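Chapter 4
Metamorphic Rocks: Marble and Its Relatives

Key terms: protolith, recrystallization, foliation, vein, calcite

In January, when the quarry at Rirnau is closed for the season, the cut faces are easy to study. The walls show limestone at the north end and marble at the south end, with 300 meters between them. No sharp line divides the two. A student who walks the length of the quarry sees the gray, shell-bearing limestone become paler and coarser until the shells are gone and the broken surfaces sparkle.

The change happened underground. Heat and pressure acted on the limestone for a very long time without melting it. The small grains of calcite grew into larger, interlocking ones, a process called recrystallization. The original rock, in this case limestone, is called the protolith.

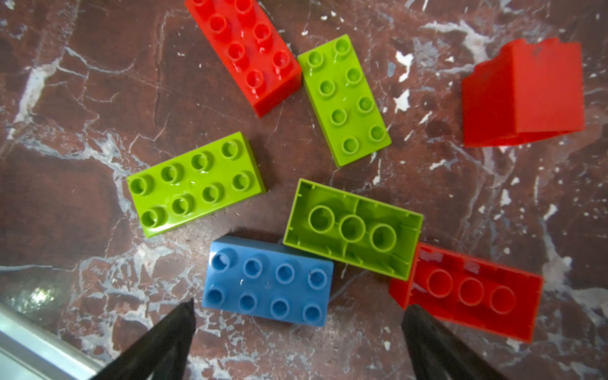
Pure calcite marble is white. Color comes from other material in the protolith, such as clay, iron oxides or carbon. Iron oxides give reds and browns, and carbon gives grays. Veins form later, when the rock cracks and minerals grow in the openings from water moving through them. Patterns of this kind are widely copied on floors and counters, so a surface can have the look of marble without being stone. The reddish-brown surface under the toy bricks has white and pale gray veins that branch in jagged lines, with wider white patches in places. In natural stone, a geologist would read such lines as a record of breaking and filling. Where one vein cuts across another, the vein that does the cutting is the younger of the two.

Testing is more reliable than looking. Calcite has a hardness of 3 on the Mohs scale, so a steel nail will scratch it. It also fizzes in dilute hydrochloric acid. Quartzite, which can look much like white marble, does neither. Remigiusz Wróbel, who mapped the hills above Nallside, tested 48 samples labeled as marble in an old school collection and found that 9 were quartzite.

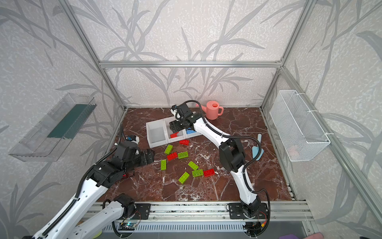 Figure 4.2 A work surface with a reddish-brown, white-veined marble pattern.

Not all metamorphic rocks are built like marble. Slate and schist contain flat minerals that line up under pressure, giving the rock a layered texture known as foliation. Marble is usually described as non-foliated – its calcite grains are blocky and have no flat sides to line up. Section 4.1 begins with slate.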